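The Town That Still Goes to Bed at Two

If you get off the morning train in Vudholm and take your time over a coffee by the station, you'll have a nice couple of hours to look around before everything closes. The bakery goes first, then the hardware store, then the bank (I watched a man run for it, and miss). By two in the afternoon the main street is as quiet as a church, and it stays that way until half past three.

I had come because of a letter from Leandro Villalobos, a retired schoolteacher who has spent the better part of his life collecting stories about naps. He met me at the gate with slippers in his hand, my size, and told me we could talk until lunch and again afterward, but please, not in between.

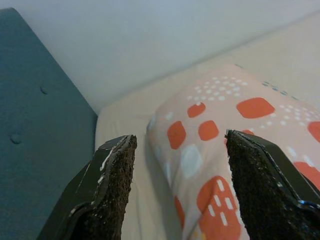
The town has 2232 residents, and as far as Leandro can tell, most of them lie down in the afternoon at least a few days a week. The habit goes back to the glassworks, where the furnaces were lit at 3 in the morning and the whole first shift was home by noon. Wives and children learned to keep the house quiet, then learned to lie down too, and when the works finally shut its doors the quiet just carried on without it.

Krešimir Mujić remembers his grandfather coming in gray with tiredness and eating his soup standing up. The family runs a little inn now, called simply Mujić, and guests are handed a card at check-in asking them to keep their suitcases off the stairs during rest hours. "People from the city laugh at the card," he told me, "and then on the second day I can't wake them for dinner!"

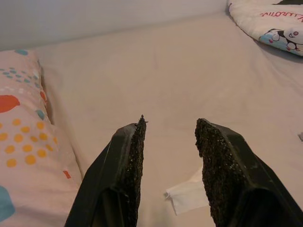 I should say that I am a terrible napper myself. My mother could drop off in a dentist's waiting room, and my sister once slept through a parade, but I lie there making lists. So I asked everyone I met how they did it, and I got a different answer at every door. Cheng-en Yuen, the pharmacist, takes off her watch and puts it in another room. Fatos Grgić swears by a wool sock over the eyes, which I tried, and which itched.

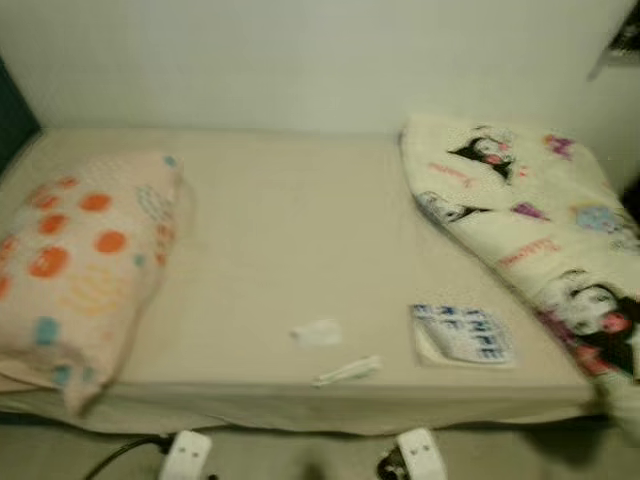 A single bed with a polka-dot pillowcase, made up with a plain fitted sheet.

What they did agree on was that you shouldn't make a fuss about it. A pillow, a sheet, a door pulled most of the way shut, and no talk of how long.

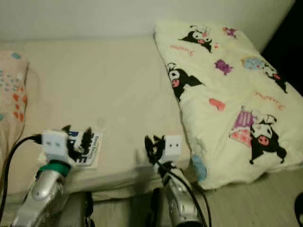 If You Go

Vudholm is an easy ride from Darnau, with a late train back on Friday. Rest hours run from two until half past three, so buy your bread early. The inn serves dinner from seven, and Krešimir will knock twice.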